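Skuvelar bench mat

Mat for tables and benches. Sewing, model making, mending clocks, potting up seeds if you must. Comes rolled in a tube, goes flat, stays put. We've sold the Skuvelar longer than anything else in the shop and people keep coming back for a second one for the other end of the house.

What it is
One sheet, smooth on top, fine ribbed underneath. 1,000 mm along the long side. 2 mm thick. Rounded corners. No printed grid - we did try a printed one, the lines wore off under people's elbows and we got letters. Plain again now.

The top has a bit of give. Small screws don't ping off it the way they do off a bare table, and a dropped needle tends to stay where it fell. Not a cutting mat. Please read that again before ordering. A craft knife will mark it, a rotary cutter will go right into it and the mark won't close up. If you want to cut, get the Harnska board and lay it on top, they're made to go together and the board doesn't slide about.

Colours
Eleven at the moment. Chart comes free with any order or send us a stamped envelope and we'll post one. Darker ones hide oil and glue better. Paler ones are easier on the eyes for small parts and for threading. Mustard is out until April, supplier trouble, sorry. If you've matched your mat to something else in the room, order the chart first, screens are no good for judging the green ones especially.

Unrolling it
It will curl. Every mat that's been in a tube curls. Lay it face down on a warm floor overnight, books on the corners. Next day turn it over. If one edge still lifts, roll that edge the other way by hand, gently, hold it a minute, let go. Don't use an iron. Don't use a hairdryer on the hot setting either, somebody did and sent us the photos.

Faint smell when new. Goes off in a few days with a window open. Wiping it with a damp cloth helps a bit.

Fitting
Measure the table, not the old mat. Old mats shrink or get trimmed and people forget. Leave a finger's width at the front so the edge doesn't catch your sleeve. Against a wall, push it right back or leave a proper gap - a thin gap just fills up with pins and crumbs.

Too long? Trim it from the underside with a sharp knife and a steel rule. Several light passes. Round the new corners off with scissors or they'll lift. We can trim for you before posting, no charge for one straight cut, but trimmed mats can't come back, so please check your figures.

Ribbed side grips on wood, laminate and painted board. On glass it's so-so. On fresh varnish leave it off untill the varnish is properly hard, otherwise you'll have ribs in your varnish for good.

Cleaning
Warm water, drop of washing up liquid, soft cloth. Dry it with a towel and leave it to air both sides before it goes back down. Wood glue peels off once it's set. Superglue doesn't. Pencil comes away with an ordinary rubber. Biro - get to it the same day, after that it's part of the mat. No bleach, no white spirit, no scouring pads.

Hot things
Mugs fine. Glue gun on its stand fine. Soldering iron no, pans straight off the hob no. For soldering you want the Zanent pad, smaller and stiffer and made for heat. Sits on top of the Skuvelar and keeps the rest of it safe.

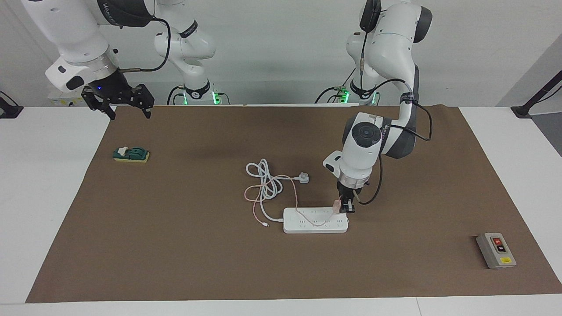

Mat in use on a table near a wall.

Storing it
Flat if you can, under a bed or down behind a wardrobe. If you have to roll it, roll it top side out, loosly, and tie it with tape. Rubber bands leave a dent. Never fold. A fold is a crease for ever and we can't do anything about those under the guarantee.

What goes with it
Harnska cutting board - sits on top, for knives and rotary cutters.
Zanent heat pad - soldering, hot glue, small torches no.
Ambaye edge strip - clips along the front and stops beads and screws rolling into your lap. Cut to length with scissors. Fits the current mat only, the older thicker Skuvelar is too fat for the clip. If you don't know which you've got, look underneath. Ribs means current. Plain underside means old.

Guarantee
2 years against splitting and against the ribs coming away. Doesn't cover knife cuts, burns, dye off new jeans, dogs. Keep the receipt or the email. If there's a fault send us a picture of it and one of the whole mat, we'll usually just post a new one and tell you to keep the old one for the shed.

Delivery
Tube is long, so it goes by courier and not through the letterbox. Put a note on the order if there's somewhere dry it can be left. We can't combine it with the flat parcels, so a mat and a board ordered together will turn up separately, sometimes on different days. You only pay postage once.

Returns
Unused and uncut, back in its tube, please keep the end caps. We've had mats come back bent in half in a bin bag and those can't be resold. Colour swaps are fine, you pay the postage one way and we pay the other.

Bulk orders for classes and clubs, ask for a price. Say how many and which colours, and whether you want them all trimmed the same. Mixed colours no problem apart from the mustard, see further up.

Page last changed 13 Mar 2021

Contact us | Delivery and returns | © Skuvelar mats, all rights reserved | Back to top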